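Zunstead ZC-602 Temperature Controller
Section 4: Wiring and configuring the control output

This section covers the output side of the controller. Sensor wiring is in Section 3 and must be finished before you begin. The procedure applies to units with firmware dated December 2023 or later. For earlier firmware, use the previous issue of this guide.

CAUTION: Isolate the supply and confirm it is dead before removing the terminal cover. The alarm relay contacts may be fed from a separate circuit and can remain live when the controller is off.

4.1 Output types

The output is set by the plug-in module fitted at the factory. Check the last letter of the model code on the side label.

A - Analogue, 4-20 mA, loop powered by the controller
V - Analogue, 0-10 V DC
R - Relay, changeover, volt-free

Modules are not interchangeable in the field. If the letter does not match your actuator, return the unit unopened.

4.2 Connecting the analogue output (A and V)

1. Remove the terminal cover by releasing the two clips at the bottom edge.
2. Use shielded twisted pair. Do not run it in the same conduit as mains or motor cable.
3. Strip each core to 6 mm and fit a ferrule.
4. Connect the positive core to terminal 17 and the common to terminal 18.
5. Connect the shield to the earth stud at the controller end only. Cut it back and insulate it at the actuator.
6. Tug each core lightly. Refit the cover.

Note: A Gisel valve actuator has its signal common bonded to the 24 V AC neutral. Where one is used with a V module, power it from its own transformer. A shared transformer will offset the signal and the valve will not close fully.

Note: Michalski damper motors leave the factory set for 2-10 V. Either move the jumper in the motor or set OUT.LO to 2.0 in step 3 of 4.4.

4.3 Connecting the relay output (R)

1. Connect the load supply to terminal 20 (common).
2. Connect the load to terminal 21 (normally open) or terminal 22 (normally closed).
3. For contactor coils, fit a suppressor across the coil, not across the relay contacts.

4.4 Setting the output range

1. Restore power. The display shows the firmware number, then the measured temperature.
2. Hold SET until OUT appears.
3. Press the up arrow to reach OUT.LO and enter the lower limit.
4. Press SET, then enter the upper limit at OUT.HI.
5. At OUT.CY, enter the cycle time in seconds. The default is 30. This setting has no effect on A and V modules.
6. Hold SET to save. If no key is pressed the controller leaves the menu and discards the changes.

4.5 Checking the output

1. Select MAN and set the output to 0%. The actuator should travel to its closed position.
2. Raise the output to 50%, then 100%, measuring at the terminals each time.
3. Return to AUTO. A unit left in MAN stays in MAN after a power failure.
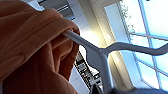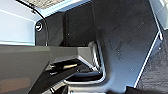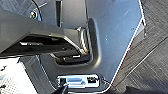 Choose the position of the room sensor before drilling for its cable. The Fakia sensor reads the air passing through its housing vents, and anything that blocks that flow slows the response and causes the output to hunt. Keep coats, curtains and stored goods away from it. A garment in thick folds over a hanger, like the orange one in the first picture, will trap still air against the housing if hung in front of it. Do not mount the sensor on an outside wall or above a heat source, and seal the cable entry behind the backplate so that air from the wall cavity does not reach the element.

Wiring notes in 4.2 revised by Lahcen Zaki. Checked by Narayanan Reddy. Continue to Section 5, Alarm relay.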